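The Odds Box, and what I learned from emptying it

Hello again from the Clirdale toy library! I promised last time I'd write something about sorting, and then I put it off, the way I put off the actual sorting, so you're getting both at once.

For anyone new, we lend out toys to families in the neighborhood, and every single thing that goes out on a shelf started life in a bin. Donations come in, they get tipped into a bin, and then one of us goes through it piece by piece. I've been doing this for six years now and I still love it (mostly). There is something about a bin of mixed bits that makes me want to roll up my sleeves.

The trouble is the leftovers. Blocks that don't match a set, cups with no saucers, one puzzle piece shaped like a duck. We've always thrown those into what we call the Odds Box, and by this spring the Odds Box was really four boxes and a pillowcase. So Yvonne Bunting and I gave up a whole afternoon, made a very large pot of coffee and got into it.

My first bit of advice is to use a wide, shallow bin if you can get one. We used to sort out of a deep tub and you'd lose your arm up to the elbow, and the small stuff always slid to the bottom. With a wide one you can see most of what you've got. Keep a second one right behind it for the things you've already looked at, or you'll pick up the same plastic carrot over and over. I speak from experience!

Second, go by type before you go by color. I know it's tempting to make a lovely rainbow. I did it for years. But a parent who comes in missing pieces from a tea set wants to find cups, all the cups, and it doesn't help her if half of them are in with the purple things. Yvonne was firm about this and she was right, though I did sneak in one small tray of reds.

Blocks get their own tray whatever brand they are. Stack two together before you decide they belong to the same set, because some of them look like twins and won't click at all. We ended up with 300 blocks we could match and a bag of strays, and the strays are going to the craft table, where I'm told they make excellent paint stampers. 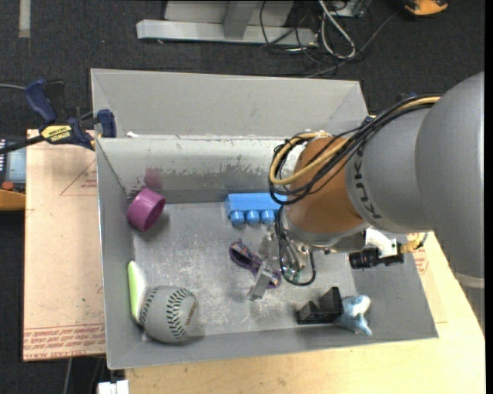 Third, have a limit. Ours is 40 minutes and then you stand up, walk around and eat something. Past that I start making piles that only make sense to me, like "things that are sort of round." Cyril Tindall found that pile the next morning and left me a note with a question mark on it.

Cups and dishes go in warm soapy water before they go anywhere else – a sink full at a time, then upside down on a towel overnight. Please do this at home too before you return a kitchen set. We can always tell when juice has been served.

And check the corners when you're done. Little scraps of paper and tape love to hide there, and so do doll shoes. I found 23 doll shoes that afternoon and I'd like to meet the dolls.

We'll be doing the second half of the Odds Box in September, and I'd be very glad of company. If you have a spare hour and don't mind sitting on a low chair, tell me or Yvonne at the desk. We're also short of small lidded tubs, the kind takeout soup comes in, so if you've got a stack of those under your sink, bring them along (lids too, please!).

– Divina Layug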